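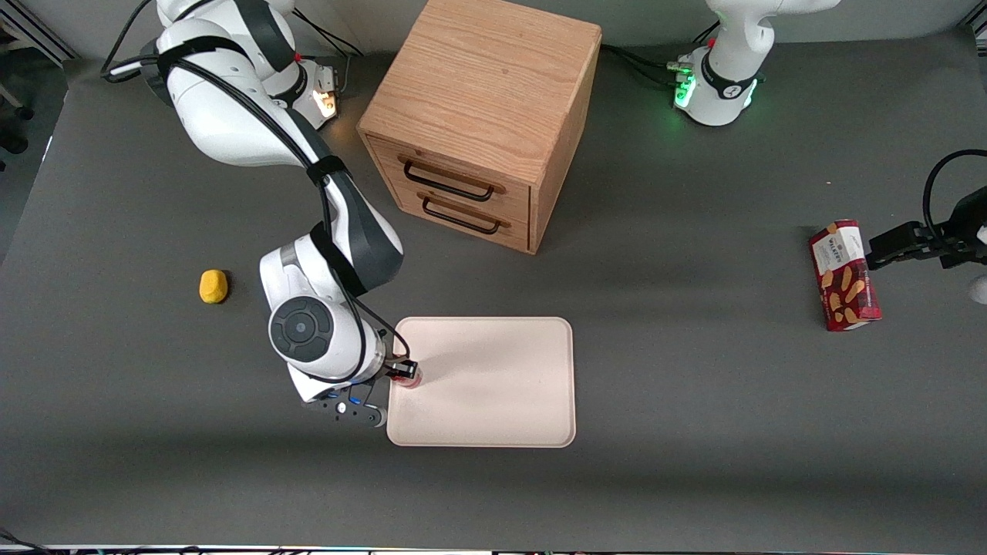

Visite du site Junar, salle d'essais de rangement, le 22 juillet 2019. Deux heures sur place, programme remis à l'entrée par Heidrun Bachmann.

Le poste consacré aux petits objets domestiques occupe un plateau gris foncé, mat, sans repère tracé. Le matériel est ordinaire : un meuble à tiroirs en bois clair, de forme cubique, un plateau de service rectangulaire rose pâle à coins arrondis, une boîte à biscuits rouge, un petit objet jaune du genre éponge. Le plateau de service a un rebord peu élevé, ce qui autorise une dépose par le côté.

Le protocole prévoit 24 rangements par série. Une consigne fixe pour chaque objet la destination — tiroir, plateau ou table — et l'ordre de passage. Le meuble est chargé à 700 g au maximum par tiroir, les tiroirs coulissant sans butée. Mirsad Hodžić a précisé que la série suivante, prévue en octobre, reprendrait le même mobilier.

Pour les contenants hauts, la série comprend une bouteille Coca-Cola rouge à col transparent, légèrement resserrée à la taille. La prise s'y fait debout. 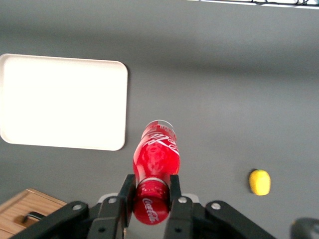
Babar Abbasi a objecté que la bouteille devrait passer en fin de série, une fois le plateau chargé, faute de quoi elle gêne la dépose des objets bas. Remarque notée, sans décision.

La visite s'est poursuivie au magasin Eltberg, où 220 références sont classées par hauteur. L'étiquetage y est manuel.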